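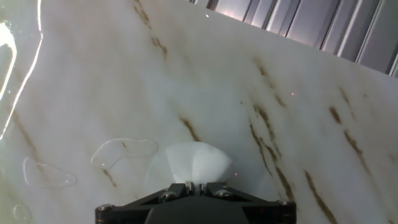 El decantador no es un instrumento de aireación

La mayoría de las cartas de vinos con alguna ambición ofrecen ya un servicio de decantado, y una parte creciente de los clientes lo pide por defecto. El camarero pregunta si se desea abrir el vino, el comensal asiente, y un tinto de tres años acaba en un recipiente de base ancha durante veinte minutos. La operación se presenta como una cortesía técnica. Sostengo que, en la forma en que se practica, es una intervención sin diagnóstico previo y que debería reservarse para dos supuestos bien delimitados: la separación de posos y la reducción marcada.

Conviene empezar por los términos. Decantar es separar un líquido de un sólido sedimentado. Airear es aumentar la superficie de contacto entre el vino y el aire. Trasvasar a una jarra consigue ambas cosas en grados distintos, según la velocidad del vertido, la geometría del recipiente y el tiempo de reposo. El vocabulario de sala los confunde, y de esa confusión se deriva casi todo lo demás. Se decanta un vino joven sin posos para airearlo, y se airea sin querer un vino viejo que solo necesitaba perder el sedimento.

El primer supuesto plantea pocas dudas. Un tinto con quince o más años de botella, o un oporto vintage, contiene precipitados de tanino y materia colorante que resultan desagradables en boca. La botella debe haber estado en vertical el tiempo suficiente, el vertido ha de ser lento y continuo, con una luz detrás del cuello, y se detiene cuando el poso alcanza el hombro. El recipiente de destino debería ser estrecho. Un decantador de base amplia, que es el que casi todos los restaurantes poseen, multiplica la superficie expuesta en el momento en que el vino menos lo tolera. He servido botellas de treinta años que en la primera copa mantenían un perfil reconocible y que a los diez minutos de jarra ancha habían perdido la parte frutal. Lo que quedaba era correcto y plano.

El segundo supuesto exige más cuidado, puesto que la palabra reducción se utiliza para cubrir fenómenos diversos. Los compuestos azufrados volátiles presentan comportamientos distintos ante el aire. El sulfuro de hidrógeno, con su olor a huevo, es muy volátil y parte de él se pierde con una simple agitación. Los mercaptanos son más tenaces, y al oxidarse pueden formar disulfuros, de umbral de percepción más alto, de modo que el olor se atenúa sin que el problema desaparezca. Los disulfuros no se corrigen en la mesa. Quien afirma que todo vino reducido se arregla con una hora de jarra está generalizando a partir del caso más sencillo.

Queda el tercer supuesto, el que llena las salas de cristal: el vino joven, tánico, limpio, sin posos ni defectos, al que se atribuye una dureza que el aire suavizaría. La explicación habitual dice que el oxígeno polimeriza los taninos y que por ello el vino se vuelve más redondo. El mecanismo existe en la crianza, a lo largo de meses o años. Trasladarlo a un intervalo de veinte o treinta minutos a temperatura ambiente es un salto que nadie en el servicio de sala se molesta en justificar. En ese plazo cambian sobre todo tres variables más prosaicas: se disipan algunos volátiles, escapa algo de carbónico residual y sube la temperatura. Esta última suele tener más peso del que se le reconoce. Un tinto que sale de la cava a 14 grados y se bebe media hora después a 18 parecerá otro vino, con jarra o sin ella.

Hace dos temporadas intenté ordenar mis propias impresiones con un registro. Trabajaba entonces en la bodega de servicio de Sarenton, donde la norma de la casa obligaba a ofrecer el decantado en todos los tintos por encima de cierto precio. Durante la temporada se abrieron 1.449 botellas de tinto que entraban en la norma. De ellas, 417 pasaron por la jarra a petición de la mesa o por recomendación nuestra. Anoté el motivo en cada caso. Los posos y la reducción perceptible en la copa de prueba justificaban una minoría evidente; el resto respondía a la costumbre, al precio de la botella o al deseo de que la mesa tuviera algo que mirar. No es un estudio y no lo presento como tal. Es un inventario de motivos, y los motivos eran flojos.

Sunita Zamora, que dirigía entonces la sala de Husorier y con quien compartí varias de esas notas, defendía la posición contraria con argumentos que merecen respuesta. El primero era pragmático: el cliente que paga una botella cara espera un gesto, y el gesto forma parte de la experiencia que compra. El segundo era sensorial: aunque el tanino no cambie, la pérdida de volátiles agresivos y el aumento de temperatura producen un vino más accesible, y al cliente le resulta indiferente la causa. El tercero era preventivo: ante la duda, el decantado hace más bien que mal.

Concedo el primero con reservas. El servicio tiene una dimensión ceremonial y sería absurdo negarla. Ahora bien, una ceremonia que modifica el producto debería poder defenderse por sus efectos. Presentar la botella, descorcharla en la mesa y servir una prueba son también gestos, y ninguno altera el vino de manera apreciable.

El segundo argumento es el más sólido y también el que mejor muestra el problema. Si lo que mejora el vino es la temperatura, hay que gestionar la temperatura. Un restaurante que guarda todos sus tintos a 14 grados y los sirve de inmediato tiene un defecto de conservación o de planificación, y la jarra lo encubre. Respecto de los volátiles, una copa de volumen adecuado, llena a un tercio y agitada unas cuantas veces, ofrece una relación entre superficie y volumen que pocas jarras igualan. Tiene además una ventaja decisiva: el proceso es individual y se puede interrumpir. El comensal que encuentra el vino en su punto lo bebe. En la jarra, los 75 centilitros avanzan juntos hacia donde tengan que ir.

El tercero me parece sencillamente erróneo. La irreversibilidad obliga a invertir la carga de la prueba. Un vino sin airear siempre puede airearse más tarde; la operación inversa no existe. Un pinot noir delicado, un nebbiolo con años, un tinto de maceración carbónica o casi cualquier vino elaborado con dosis muy bajas de sulfuroso pueden perder en la jarra lo que los distingue. En los últimos el riesgo es mayor, y son precisamente los que la sala tiende a decantar con más entusiasmo, porque a menudo salen de la botella con una nota reductiva que asusta. En muchos casos bastaba con dos vueltas de copa.

Hay un aspecto del que se habla poco, y es la higiene del recipiente. Un decantador de cuello estrecho y base ancha es difícil de secar por dentro. El agua retenida en el fondo, si el utensilio se guarda boca abajo en un armario cerrado, deja olor a humedad y a madera. Los restos de detergente se perciben antes en el vino que en el cristal. En la sala de Lanley, donde pasé una temporada corta, las jarras se enjuagaban con agua muy caliente, se escurrían en un soporte inclinado y se envinaban siempre antes del uso. Fuera de allí he visto pocas veces ese rigor. Una copa sucia se detecta y se cambia; una jarra que huele a armario se lleva consigo la botella entera.

Mención aparte merecen los aireadores de vertido, esos conos que se acoplan al cuello de la botella y burbujean. Su defensa suele basarse en la rapidez. Concentran en pocos segundos una mezcla turbulenta de vino y aire, sin posibilidad de graduarla. Para un tinto sencillo y algo cerrado el resultado puede ser aceptable. Para el resto comparten el defecto de la jarra – la aplicación uniforme de un tratamiento a problemas que no lo son – y añaden el de imposibilitar la prueba intermedia.

El protocolo que propongo es modesto. Abrir la botella y servir una prueba. Olerla sin agitar, después agitada. Si hay posos, decantar despacio a un recipiente estrecho y servir enseguida. Si hay reducción clara, agitar la copa durante un minuto y volver a oler: si cede, servir en copa y advertir a la mesa de que el vino evolucionará; si persiste pero disminuye, usar la jarra y probar cada cinco minutos; si no se mueve, considerar la botella defectuosa y cambiarla. En todos los demás casos, dejar el vino en la botella. Quien quiera observar su evolución tendrá una primera copa y una última, y entre ambas una información que la jarra borra.

Se objetará que esto requiere personal formado y tiempo, dos recursos escasos en una sala llena a las nueve y media de la noche. Es cierto. También el decantado requiere tiempo, espacio y cristalería frágil, y nadie lo considera un obstáculo cuando figura en la carta como servicio. La prueba en copa ocupa menos de dos minutos y puede hacerla cualquier camarero que haya olido una docena de vinos reducidos con alguien al lado que les pusiera nombre.

No espero que los decantadores desaparezcan de los aparadores. Son objetos agradables y algunos están bien diseñados. Me conformaría con que la pregunta cambiara. En lugar de ofrecer a la mesa si quiere decantar el vino, el sumiller debería haberlo probado ya y saber qué recomendar, incluida la recomendación de no hacer nada.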